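The Great Table Clear-Out (part one, I suspect)

I have been meaning to write about the big white table for months, and now that November has come round and the evenings are dark by the time I've got my shoes off, I've run out of reasons to put it off. So put the kettle on, because I do go on a bit.

Some of you will remember the table from when we took on the workroom. It came from Tekin, second-hand, in a van that only just managed the corner, and I loved it straight away. It was so big and so white! I pictured myself spreading out paper and fabric and having room left over for a plate of toast. What I hadn't thought about is that a big white table is an invitation. Everyone who walks past puts something down on it, me most of all, and within a fortnight you couldn't have found a space for the toast.

At its worst I'd say it held the post, two half-finished lampshades, every pen in the building, a bag of potting compost (mine, sorry) and a box of those Brotine storage tubs which I had bought, you'll enjoy this, to help me tidy the table. They'd been sitting on it unopened since the summer.

Anyway, I started at 9 in the morning with the radio on and a roll of bin bags, and my plan was very simple. Everything comes off. Then only what's in use that day is allowed back on. I'd read about doing it drawer by drawer, and I did try that last year, but I kept stopping to read old birthday cards and by lunchtime I'd done one drawer and had a little cry.

It took most of the day, and I won't pretend the rest of the room looked any better for it, with all the cables and black boxes down the side. But the table! I kept going back to look at it.

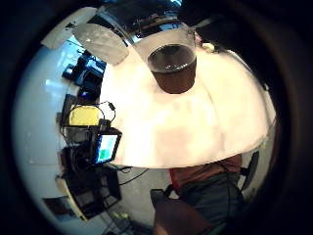

A drink on the big table, with the yellow block over on the left.

I do think you should be allowed a drink on a work table, by the way. I know people who are very strict about it. Welington Holanda gave me a proper telling-off once over a mug of tea and a stack of envelopes, and he was right about the envelopes, but I can't work for three hours with nothing to sip. My compromise is that it goes well away from any paper, and it goes back to the sink when it's finished and doesn't get joined by four friends.

The cleaning itself was the part I'd been dreading, and it was fine. White shows everything, so you get pencil, tea rings, a sort of grey bloom where people lean their arms. I went over it first with a damp cloth and a drop of washing-up liquid, then again with plain water, then dried it with an old pillowcase. I had a bottle of Flustel spray left over from doing the windows and I tried that on one corner, but it left smears and I ended up washing it off again. There's one ring near the far end that I think is going to be with us for good. I've decided to be fond of it.

The odds and ends took longer than the scrubbing. I found 21 rubber bands, a key that fits nothing, and the receipt for the Brotine tubs, which came to more than I'd admitted at home. The pens have gone in a jar. The lampshades have gone on the top shelf, where I can feel guilty about them from a distance.

And I've made one rule, which I'm quite strict about, for me. Anything small that we use all the time lives along the back edge and nowhere else, so the middle stays clear for whatever you've got your hands on. It sounds like nothing, but it's lovely to sit down, push your sleeves up and just begin, without shifting a pile first. 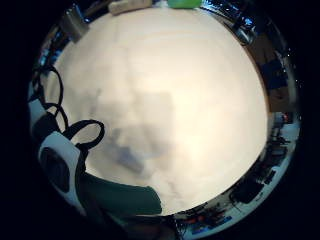
Cornel Coman wrote to me after I mentioned all this in the last post, and he thinks I'm being much too soft: "Back edges fill up. Give it until Christmas and you'll have a wall of stuff creeping forward. Put up a shelf and leave the table bare." I've been turning that over ever since, and I'm afraid he may have a point. Ikance do a narrow shelf that would fit, if I can find somebody to hold the other end while I drill.

More when I've measured up. The compost is still in the hallway.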